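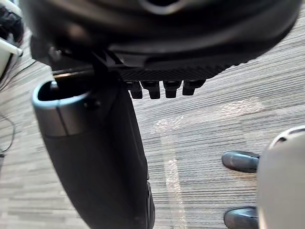 Home | Diary | Garden | Older entries | About

27th June

Up early and got the back room finally under control. It has been bothering me since March, when we moved the shelves out and everything that was on them went onto the floor. I gave myself the morning and a bit of the afternoon.

Started with the paper. Two boxes of old Clumley newsletters, which I had kept on the theory that I would read them again. I kept 18 and put the rest in recycling. Also found the receipt for the heater, $377, well past its warranty now. Threw that out too.

After that it was the pile of odds and ends by the door. Batteries, picture hooks, a tin of screws that Anselmo left behind when he did the gutters. I put the screws in a jar and wrote his name on it so he can have them back -- he has probably bought more by now.

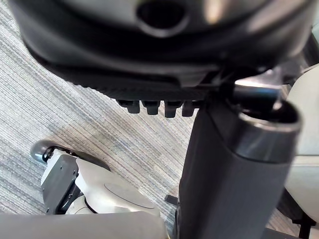 Itziar rang at lunch and we talked for longer than I meant to. She is painting her hallway and can't decide between two greys. I told her to pick the lighter one. She said she would think about it, so it will be the darker one.

Back at it after a sandwich. Vacuumed along the skirting boards and moved the desk nearer the wall, which gives a bit more floor. The 1000-piece jigsaw from Inmaculada went up to the hall cupboard, still in its plastic. I'd like to do it in winter but I said that last winter.

Stopped at three because my knees were sore. Still to do: the drawer with all the cords in it, and the curtain that has come off its hooks at one end. Soup for tea. In bed by 9 with the radio on.

Comments

Unai C. wrote: Can I have the newsletters if they haven't gone yet? I'm missing a few.

Inmaculada wrote: Start the jigsaw with the sky. It's the worst bit.

Anselmo wrote: I did buy more. Keep the screws.

Contact | Copyright Unai Sotomayor | Back to top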